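Two arms, one tangle: Firkilbridge gets its hands on the robots

Visitors to the Adow workshop in Firkilbridge had a treat on Wed 31 October, when the team behind the Clelotell project threw open its doors and let anyone who fancied it have a go at steering a pair of robot arms.

The queue was out into the yard before the kettle had boiled. By closing time 101 people had signed the visitors' book, a fair few of them in school uniform and at least one with a very patient dog (who was allowed in as far as the coat rack and seemed happy with that).

Clelotell is all about fiddly jobs, the sort most of us do without thinking and machines find horribly hard. Cables are a favourite. They bend and spring back, and no two heaps of them ever lie the same way, so teaching a pair of arms to sort one out is a proper challenge. The team has been working on it for 3 years, and its enthusiasm was catching.

The demonstration bench had the two arms side by side on a single black rail, with a knot of black and white wires on the tabletop between them. Small connectors lay among the loose ends, and the grippers leaned in towards each other over the top. Watching from the front row felt a bit like waiting for a chess player to make the first move!
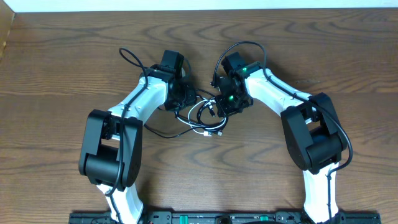 Have a go yourself

After the talk came the part everyone had been waiting for. Visitors took turns at the controls, 5 minutes each, with one of the team standing by to offer tips. The best advice of the afternoon was to pick one wire, follow it with your eyes and forget about the rest. Plenty of us ignored that and went straight for the middle of the heap.

It is much harder than it looks. Your own fingers tell you when a wire is snagged, but at the controls you have to go by sight alone, and the temptation to tug is enormous. The children were far better at it than the grown-ups. One girl of about primary school age worked so calmly that the whole room went quiet, then got a huge round of applause when she handed over to the next in line.

Upstairs, the Palumbo room had a display of sketches and early gripper parts, along with a wall where visitors could pin up jobs they would like a robot to learn. Untangling fairy lights was a popular choice, closely followed by pairing socks and threading needles.

Entry was free, and the cake stall raised £400 for the Firkilbridge library's after-school science club. The team hopes to hold another open day in the spring, with longer turns at the controls and a second bench so that the queue moves faster. Details will go up on the workshop noticeboard and in the library window.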